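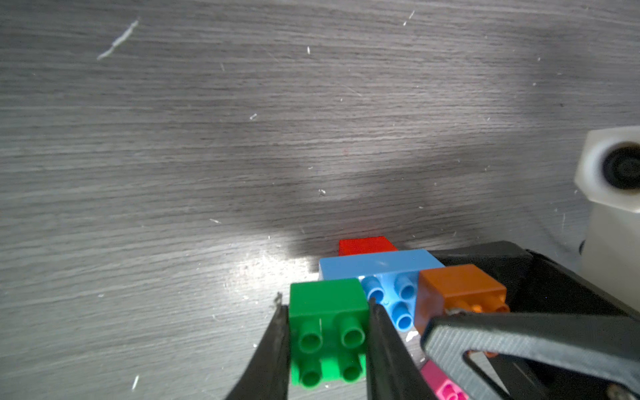
Thread on hard water, descaling, and why the dosing table in most kettle and boiler manuals gives poor results. Long, sorry. Numbered so people can link to the part they need.

1/ Hardness is reported as mg/L of calcium carbonate equivalent. My supply in Clandville comes in at 300, which is very hard by anyone's chart. My sister's place in Matudstead is at 70. Same model of kettle in both kitchens. Hers has a faint haze after a year. Mine has a crust in a month.

2/ Some reports give grains per gallon instead. One grain is 17.1 mg/L. Check which unit you have before you set a softener. I have seen a softener set to 300 grains by someone reading the wrong column. It regenerated constantly and went through salt at a silly rate.

3/ Scale forms when you heat the water. Bicarbonate breaks down, CO2 leaves, calcium carbonate drops out on the hottest surface available. In a kettle with a concealed element that is the base plate. In a tank heater it's the element itself, or the tank bottom if gas.

4/ Acid choice. Citric is cheap, has no smell, and rinses clean. White vinegar works but is slow at 5% and the smell hangs around in plastic lids. Sulfamic is faster than either and is what a lot of commercial descalers contain. Keep all of them off marble and never mix any of them with bleach.

5/ Temperature. People boil citric acid solution because the manual says to. With a lot of calcium present, hot citric can leave calcium citrate, a white powder that is annoying to shift. Warm is enough. I stop at the point where I can still hold a hand on the outside of the kettle.

6/ Dose. Two level tablespoons of citric to a quart of water for a normal layer. For a heavy crust, do it twice with fresh solution. Doubling the dose in one go helps less than you'd think, as the reaction slows down when the surface gets covered in its own products.

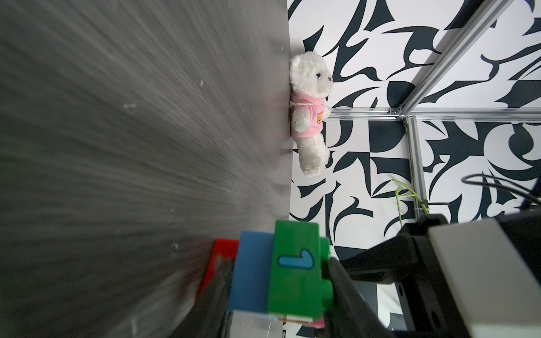 7/ Time. Fizzing stops long before the job is finished. Leave it half an hour, pour out, look at the base under a flashlight, repeat if it's still chalky. Rinse three times, boil one plain fill, discard.

8/ Measured result from February: weighed the dry kettle before and after a full descale. Lost 9 grams. That was roughly four months of buildup at five or six boils a day. Kitchen scale, 1 g resolution, so don't quote me on the decimals.

9/ Filter jugs. The Koluvden cartridge I use brought 300 down to 121 when new, by drop-count titration kit. It crept back up well before the indicator light changed. The light is a timer. It has no idea what's in your water.

10/ Test strips are fine for deciding soft or hard. For anything finer get the drop kit. Add drops until the color goes from red to blue, multiply by whatever the leaflet says. Use a bigger sample if you want better resolution.

11/ A few replies asked about magnetic clamps. I ran a Nguyen clamp on the cold feed for a full kettle cycle and could not see a difference in weight gained. One kettle, one pipe, so take it for what it is.

12/ Next up is the shower head, which has a rubber nozzle plate and needs a weaker mix. Will add to this thread when the new drop kit gets here.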